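Household Waste and Where It Goes
Week 5 notes: Sorting, contamination and the trouble with packaging
Fanni Farkas, Environment and Society

Welcome back, everyone! This is my favourite week of the course, so forgive me if the notes run long. Last week we followed organic waste through the compost stream. Now we get to the material most of you handle every day without a second look – the paper, cardboard and soft plastic that come into a home wrapped around something else.

Before the tutorial, please read the Bouvier chapter (it's in the course reader, after the maps) and have your kitchen diary with you. If you haven't started the diary, start tonight. One evening of unpacking groceries will give you plenty to talk about.

Why fibre is worth so much trouble

Paper and cardboard are made of plant fibres held together mostly by their own bonding. Put them in water, stir hard, and the fibres let go of each other. That's pulping, and it's a lovely thing to watch in the lab. The pulp is screened, cleaned, sometimes de-inked, and pressed into a new sheet.

Every trip through the pulper shortens and stiffens the fibres a bit. Long fibres make strong boxes, short ones make egg cartons and tissue, and the very shortest wash out with the sludge. So a mill making boxes has to keep adding fresh, longer fibre to the mix. When you hear someone say cardboard can be recycled forever, ask them which fibre they mean!

Colour matters less than people expect. Brown board goes back into brown board quite happily. Grease is a much bigger nuisance, as oil spreads through the pulp and leaves weak, see-through spots in the sheet. Wet paper is awkward too, mainly for the sorting plant: it clumps, it gets heavy, and it goes mouldy if the bale sits.

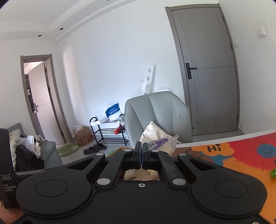
Soft plastic is the other half of the story. A bag or a film wrapper weighs next to nothing, so it takes an enormous pile of them to make a bale anyone would buy. At the plant it behaves like paper, flat and light, and rides along on the wrong belt. It also wraps itself around the shafts of the disc screens, and then the line has to be stopped while someone climbs in with a knife. Trí Kim, who worked two summers on the line at Sollon, will tell you about this in the tutorial, and I hope you'll ask plenty of questions.

Labels deserve a mention. A paper label on a plastic bag means two materials glued together, and so does a plastic window in an envelope. The window is fairly easy for a mill to screen out. The label on film is harder, as the glue goes soft in the wash and sticks to whatever is closest. Mill workers call these sticky bits "stickies", and yes, that is the proper technical term.

A small case: the Fimton trial

Fimton is a mid-sized town that changed its kerbside rules partway through a contract. Households had been putting everything dry into one bin. The council moved fibre to a bin of its own and left the rest mixed. Berenice Xolalpa studied the first 20 weeks and found that the fibre bin was much cleaner than expected, while the mixed bin got worse. People seemed to treat it as the place for anything they weren't sure of.

We call this wishful sorting. It comes from good intentions, which makes it hard to write a leaflet against. Xolalpa's interviews are wonderful on this point. One resident had spent years rinsing and saving film wrappers for a service that never took them.

Think about these before the tutorial:
Would you rather have a smaller amount of clean fibre or a larger amount of mixed material? Who pays in each case?
Should the rules follow what the plant can handle, or what people already do?
Where in your own home does sorting break down?

The diary assignment

Write up your kitchen diary in 70 lines or fewer. Say what came in, what it was wrapped in, and where each part ended up. Sketches are very welcome – last year Fanni Kerekes drew her whole recycling cupboard as a river system and it was a joy to mark. It's worth 20 per cent of your final grade.

Next week: glass, and why its colour matters so much more than cardboard's.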